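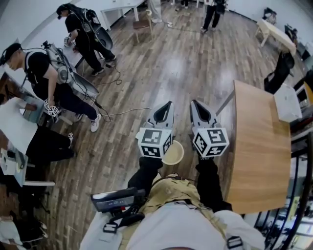 Figure 1. A small cream-colored bowl on a wooden plank floor.

Rooms and How We Live in Them
Handout for Session 4: Floors, Pale Walls and the Trouble with High Ceilings
Instructor: Reshma Chauke

Welcome back, everyone. I got carried away with windows last time and we ran out of evening before we reached the floor, so I have moved those notes to the front of this handout and we'll start there. If you missed the window session, don't worry, you can follow nearly all of this without it. The one thing you'll want to have handy is your own room plan, the one you drew on squared paper, because we are going to write all over it. Please use pencil!

1. Start with the floor

Most of us, when we move into a place, look at the walls first. We hold up paint cards, we fuss over the difference between two whites, and we treat the floor as something that came with the building. I did this myself for years. But the floor is the surface you touch all day long, it takes up a great deal of what you see when you walk in, and it's usually the most expensive thing in the room to change, so it makes sense to let it go first and have everything else fit in around it.

With plank floors, the first thing I'd like you to note on your plan is direction. Draw a few light lines to show which way the boards run. Boards that run away from you as you come through the door tend to make a room feel longer, and boards that run across your path tend to make it feel wider and a little shorter. Neither is right or wrong. In the long back room at Arholm, which some of you will remember from the slides, the boards run lengthwise and the room feels like a corridor that somebody put a sofa in. A big rug laid crosswise did more for that room than any amount of new furniture would have.

The second thing to note is color, and here I mean the warm or cool lean of the wood, whatever name is on the tin of finish. Take a sheet of plain printer paper and lay it flat on the boards in daylight. Next to real white, you will see at once whether your floor leans yellow, red, gray or brown. Write down what you see, in your own words. "Weak tea" is a perfectly good entry. One of last year's group wrote "the crust on a decent loaf" and we all knew just what she meant.

Cream and pale yellow things are kind to wood floors, by the way. They sit close enough to the color of the boards to look settled, and they are still light enough to stand out. Stark blue-white can be lovely too but it asks for more of itself elsewhere in the room, or it looks like it was left behind by the movers.

2. Living low down

Now a part of the course I'm especially fond of. A lot of you come from families where people sit, eat, play cards or fold the wash on the floor, and a lot of you don't, and the two groups always have interesting things to say to each other. Please do speak up tonight.

If you spend time on the floor, your eye level drops by a great deal, and the whole room changes. You see the undersides of tables. You see the baseboards, the outlet covers, the back of the radiator. The ceiling goes up and away from you. Furniture that seemed modest from standing height starts to loom. So a room that's meant for floor living wants lower pieces, open legs you can see beneath, and lamps you can reach without getting up.

Here is how I'd like you to test it. Sit down on your own floor, in the spot where you'd naturally settle, and stay there for a good while, long enough to stop feeling silly. Then mark on your plan everything you can see that bothers you and everything you can reach with an arm stretched out. My neighbor Othmane Ramadan taught the furniture half of this course before me, and he used to have people do it with a cup of coffee next to them, on the grounds that you learn very quickly where a cup gets kicked. I still think it's the best bit of homework we have.

A word about comfort. Bare boards are hard on ankles and hips, and a thin rug on its own doesn't help as much as people hope. A felt pad beneath the rug makes a real difference. Cut the pad a little smaller than the rug all the way around so the edges lie flat, and if the rug still creeps, a few patches of rubber mesh at the corners will hold it.

3. White rooms

Plenty of you have told me that your landlord painted everything white and you're not allowed to touch it. All right! White walls are a good deal easier to live with than their reputation suggests, and I'd like us to spend some time on how they behave before we decide they're the enemy.

White borrows. It takes a bit of color from whatever is near it, so a white wall above a honey-colored floor goes faintly warm at the bottom, and the same wall beside a leafy window goes faintly green in June and plain again by November. Before you buy anything at all for a white room, look at it morning, noon and lamp time, and jot down what the walls are doing.

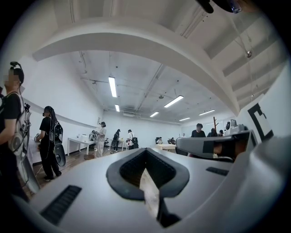 Height makes all of this stronger. With a high white ceiling the light gets bounced around up there and comes down soft, which is a gift for reading or sewing in the daytime, but in the evening the same ceiling can feel like a lid that's gone missing. The usual mistake is to put in one very bright fixture up top and leave it at that. All the light then starts far above you, faces look tired, and the corners go flat.

What works better, in nearly every home I've been asked to look at, is to bring the light down in layers. Think of a lamp at table height, another at about 60 inches, and something small and low near where you sit. In my own front room the low one is only 16 inches tall, a secondhand thing from Jacobs with a crooked shade, and it's the first one I turn on every night. Keep the bulbs in the same warm range, so they look like they belong to one household.

You can also draw an imaginary line around the room, somewhere near the height of the door handle, and let most of your color live under it. Cushions, books, baskets, the good blanket. I have used 34 inches for this and I have used 42 inches, and I honestly prefer the lower one in a small room, though the Gatau apartment in your reading packet uses the higher one and carries it off very well. Above the line you leave the white alone, apart from one or two things hung with plenty of space. Try not to fill a tall wall just for being tall.

Sound is the other thing. A high room with a bare wood floor and hard walls will ring a bit, and people often say such a room feels "cold" when what they mean is that it's noisy. Clap once in the middle of yours. If you hear a sharp little tail after the clap, add soft things until it goes away: a thick rug, lined curtains, a full bookcase, a padded chair or two. Linda's question from the first evening about her echoing hallway belongs here, and I promise we'll get to it.

4. For next time

Bring your plan with the board direction, the floor color in your own words, and your notes from sitting on the floor. Please read the Umisia chapter in the packet, the one on storage under windows, and skip the section on built-in benches, as we'll do those properly in March.

If you can, bring one small object that lives in the room you're working on. A bowl, a candlestick, a doorstop, anything you can carry on the bus. We'll set them out together and talk about color and size, and you'll need yours for the lamp exercise in the second half.

Doors open at 6:30 as usual, and there's parking behind the building if the front is full.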